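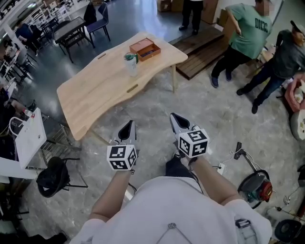

Wavy-edged table, day one in the new place. The orange-brown box on top is the first thing that got a home.

Okay so a few of you asked how the fit-out is going at the Gernley space. Going to do this as a thread because I have Thoughts about tables.

The light wood one is my favourite thing we own. The edge wobbles along like a pie crust and it has oval cutouts you can get your hands through, so shifting it from one side of the room to the other is a two minute job. I have shifted it a LOT. Currently it's on the diagonal and I think I love it there??

The floor came with the lease. Grey, mottled, a bit marbly. I wanted to hate it (I had a whole rug plan, ask Leonor) but with pale timber on top it looks kind of beautiful, so the rug money went on shelving.

Speaking of, the white shelves are in a row down the left and the chairs have gone over that side too. The navy one with the skinny black legs has already become the coat rack. One jacket so far. I give it until July before you can't find the chair.

Still to sort: the cardboard boxes. There's a stack of them and I labelled every single one "misc" because I was tired and it was 11 pm. Past me is not my friend.

Also undecided on the low slatted platform, the dark wood one. Leonor Magalhães wants it for plants. I want it by the door for shoes. We've agreed to leave it on the floor and trip over it while we think.

Someone asked about the cup with the green lid. Yes it lives on the good table. No I don't have a coaster. Please send coaster recommendations, my budget is $20 and my taste is "colourful but calm".

The darker rectangular table behind is staying put, it weighs more than I do. Thinking laptops and paperwork there, nice things on the wavy one.

Next job is the cable looped over the white board. I bought a pack of 500 cable clips when I needed maybe six, so if anyone local wants cable clips, my DMs are open!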